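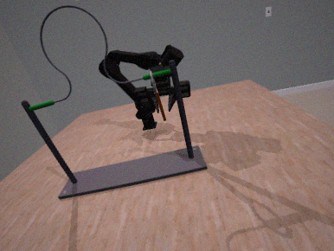
Bronuvura's power utility will re-tension the overhead line between the Bakalis substation and the river crossing in July, after an inspection found 11 spans hanging lower than the design allows. The work covers 703 poles, most of them fitted before the current clearance rules took effect. A thin wire strung between two posts, unlike the black one looping upward between green sleeves at the top of this page, follows the same geometry at small scale: the lower the tension, the deeper the sag. On a full-size span, heat and conductor age add to the effect.

Crews will work outward from the substation and cut power to one section at a time. Each outage should last roughly 3 hours, starting at 9 a.m. Households will be notified by mail.

"The conductor itself is in acceptable condition," said Riet Stevens, line engineer at the contractor, Zosico. "It needs to be pulled back to the correct tension and clamped again — replacement is not planned for this stretch."

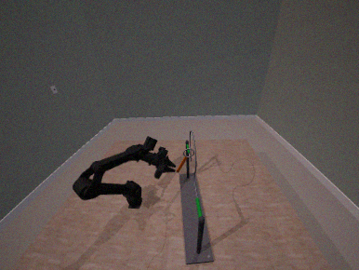 Infrastructure

Two spans over the Baron road will be handled separately, as the road has to be closed while the line is lowered. Ramiro Cuesta of the roads department said a signed detour would be in place. Clearance will be measured again after the first full summer of load, and the readings will be filed with the inspection report.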